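The Putora Meter

The Putora gauge was read twice a day, at seven and at seven. Setsuko Hosoda had done it for nineteen years. When her hip gave out the district sent Nuria Ayele, who had a certificate in hydrometry and had never lived anywhere with fewer than 343 people, that being the current population of Putora.

The handover took one afternoon. The gauge was a staff of enameled iron bolted to the east pier of the bridge, graduated in centimeters. Beside it stood a recorder made by Nanix, a float in a pipe with a pen on a drum. The recorder drifted. The staff did not. The procedure was to read the staff, read the recorder, write both numbers in the book, and reset the pen if the two disagreed by more than one centimeter.

"And if they disagree by exactly one?" Nuria asked.

"Write it down and leave the pen alone."

The book was the fourth in the series. Each page had columns for time, staff, recorder, difference, weather, and remarks. Setsuko's remarks column was nearly always blank. Nuria went back through it that evening at the kitchen table of the gauge house, looking for the pattern of the drift. The recorder ran high in winter and low after the snowmelt. She plotted a year of it on graph paper. The curve was smooth except for one night in September, when the staff and the recorder had both been entered as 100 and the difference as zero, and the ink was a different blue.

She looked at the drum chart for the same night. The charts were kept rolled in a cupboard, one to a week, tied with string. The pen trace for that night rose from 92 at dusk to 140 a little after one in the morning, held there for forty minutes, and fell to 100 by seven. The morning reading was correct. A book of readings taken at seven and seven had no place to put the rest.

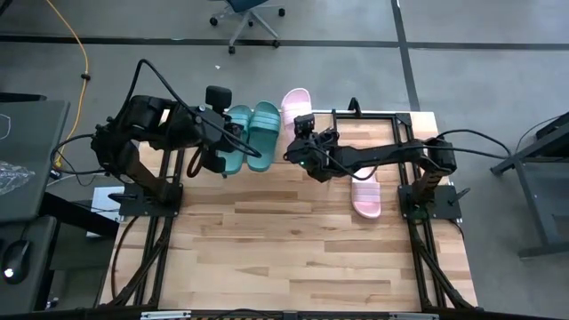

She took the chart to Setsuko the next day. Setsuko was staying with her niece, Natsumi Chiba, above the feed store, in a room with one window and a good heater.

"Who else has seen it?" Setsuko said.

"It's been in the cupboard. Anyone could have."

"Nobody unrolls them."

Nuria laid it on the blanket and held down the corners. She pointed to the start of the rise. The slope was too steep for rain on a catchment of that size. She had worked it out: to lift the river 48 centimeters at the bridge in that time, something upstream had to let go of its water all at once. The only thing upstream was the Lullon dam, and the Lullon log for the night, which she had requested by telephone that morning, showed the gates closed.

"Sadao ran the gates then," Setsuko said.

"Natsumi's father?"

"My brother-in-law. He fell asleep with number two open. He woke up and closed it. He walked down here in the dark, nine kilometers, to see if the bridge was standing. I made him tea and we waited for seven o'clock."

"Was there any damage?"

"A hen house. Kanako Kudo's. She thought it was the wind."

Nuria wrote this on the back of an envelope. She asked what pen had been used for the entry. Setsuko said it had been Sadao's, hers being dry. She asked whether the zero difference was true. Setsuko said it was the only time in nineteen years that it had been, and that she had checked it twice.

Natsumi came up with soup and set the tray on the chart. Nuria moved the tray. Natsumi looked at the chart for a while, but she was not someone who read charts, and she went back down to the store.

"He's been dead six years," Setsuko said. "You'll do what the certificate says."

The certificate said that anomalous records were to be reported on a form in duplicate. Nuria had a pad of the forms. She walked back along the river with the chart under her coat. The level was 87 and steady. At the bridge she stopped, although it was not yet seven, and read the staff, and then the recorder. They differed by two centimeters. She reset the pen.

That night she filled in the form. Under Cause she wrote: gate operation, Lullon, unlogged. Under Operator there was a space of one line. She wrote the date at the bottom, January 4, 2026, and signed the first copy, and left the line as it was. Then she rolled up the chart, tied it, and put it back in its place in the cupboard between the week before and the week after.

She opened the book to the September page. The remarks column was narrow, and she had to write small. She put: see chart. She put: hen house lost, K. Kudo. She initialed both entries and waited for the ink to dry.

In the morning it was snowing. The staff read 88 and the recorder 88. She went down the bank and checked the staff again with a flashlight, close up, with one hand on the pier. It was 88. In the column for difference she wrote zero.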